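Embarcar por grupos no sirve para nada

Llevo volando por trabajo desde hace 14 años, casi siempre en trayectos cortos, y cada vez que oigo por megafonía eso de «invitamos a los pasajeros del grupo 1» me entra una mezcla de risa y pereza. Porque ya sé lo que viene. Se levanta media sala, se forma una cola larguísima que tapa el pasillo y la entrada de los baños, y la gente del grupo 1, la que ha pagado por ser grupo 1, tiene que pedir perdón cuarenta veces para llegar al mostrador.

El mes de septiembre pasado cogí un vuelo de primera hora con mi compañera Menaka Saha. Teníamos que estar en una reunión a las once y llevábamos dos maletas de cabina, una cada una, nada del otro mundo. Billetes del grupo 4. Pues bien, nos quedamos sentadas hasta el final, tan tranquilas, con el café, mientras los demás hacían fila de pie. Entramos las últimas y luego estuvimos paradas en la pasarela igual que todos (con un frío que se colaba por la junta del finger que no veas). ¿De qué había servido tanto grupo? La cola se había movido de sitio y ya está. Antes estaba en la sala, ahora estaba en el tubo.

Y es que el atasco de verdad se forma dentro, en el pasillo del avión, con el señor de la fila 6 que se quita el abrigo, lo dobla, lo vuelve a doblar, abre el compartimento, lo cierra, se acuerda de los auriculares y lo abre otra vez. Detrás de él, todo el avión. Da igual que sea del grupo 1 o del 5. Yo he sido ese señor alguna vez, ojo, que con una chaqueta y un portátil en la mano no hay quien sea elegante.

Ezequiel Palacios, con quien discuto de estas cosas a la hora de comer, defiende que habría que embarcar primero las ventanillas, después los asientos de en medio y por último el pasillo. Sobre el papel me parece estupendo. Ahora, ve tú a decirle a una madre con un niño de tres años que el crío entra primero y ella ya irá llegando. O a una pareja de jubilados, o a un grupo de amigos que se va de despedida. Habría tantas excepciones que acabaríamos donde estamos.

Mi propuesta es mucho más aburrida: que la maleta facturada vaya incluida y que lo que se cobre sea subir un bulto grande a la cabina. Ya, ya sé que hay compañías que cobran por las dos cosas, y me parece fatal. Pero pensadlo un momento. Hemos enseñado a la gente durante años que facturar es caro, lento y arriesgado, y luego nos extraña que todo el mundo aparezca en la puerta con una maleta rígida llena hasta reventar y otra bolsa debajo del abrigo. Claro que hacen cola de pie, ¡si lo que están defendiendo es el hueco de arriba! El asiento lo tienen asignado, nadie se lo va a quitar.

Marcelino Nieto, que trabajó en rampa muchos años, me contestó cuando le conté todo esto que más equipaje en bodega significa más manos abajo, y que esas manos hay que pagarlas. Tiene razón y no se lo voy a discutir. Hacen falta más personas, con mejores turnos, y cintas que no se paren cada dos por tres. Solo digo que el tiempo que se ahorra abajo lo estamos pagando arriba, de pie, con el brazo dormido, y que ese coste no lo veo reflejado en ningún billete.

Luego está lo de los autobuses, que daría para otro texto entero. Te escanean la tarjeta, bajas unas escaleras, te metes en un autobús con las puertas abiertas, y allí todos los grupos se convierten en uno. El que entró primero se queda al fondo y sale el último. He visto a gente con embarque prioritario ponerse a hacer cálculos en la puerta para quedarse justo al lado de la salida, como en el metro. Que alguien cobre por eso me sigue pareciendo de tener mucha cara.

No pido milagros. Me conformaría con que una compañía probara durante una temporada a embarcar sin grupos, con la maleta en bodega incluida y con dos personas ayudando dentro del avión a colocar lo poco que subiera. Que midan lo que tardan y lo publiquen, aunque les salga mal. Si me equivoco, me comeré mis palabras y me pondré en la cola con todos los demás.

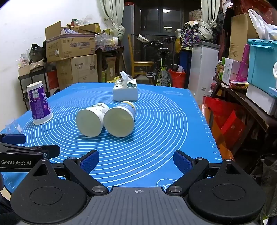 Mientras tanto seguiré esperando sentada hasta la última llamada, con el abrigo ya quitado y los auriculares en el bolsillo.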